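4.3 Comparing Grippers on a Two-Arm Cell

Use this procedure to compare the Hollo and Gaillard grippers under the Ullis controller. Both arms must be mounted on the front rail before the test begins.

1. Set the speed limit to 39 on both arms.
2. Home the left arm, then the right arm.
3. Load the transfer routine and select program 172.

CAUTION: Keep hands outside the cell while either arm is powered. 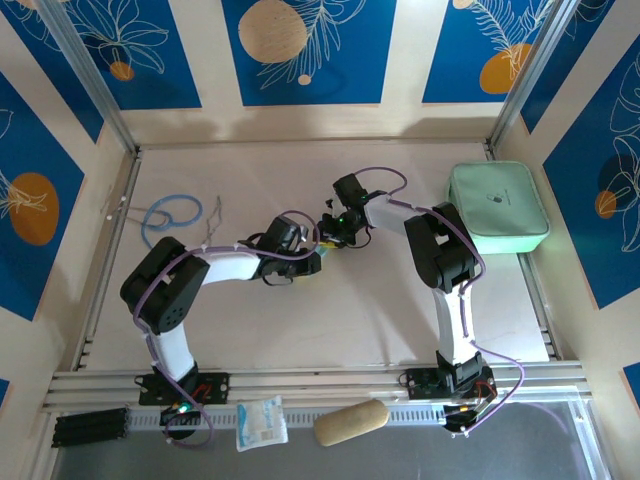 4. Run the routine at the reduced speed and confirm that the fingers close fully before release.
5. Repeat for 1000 cycles with each gripper type. Record every dropped part in the test log.

NOTE: Cables must have enough slack to clear the elbow joints at full reach. Do not change finger pads during a run.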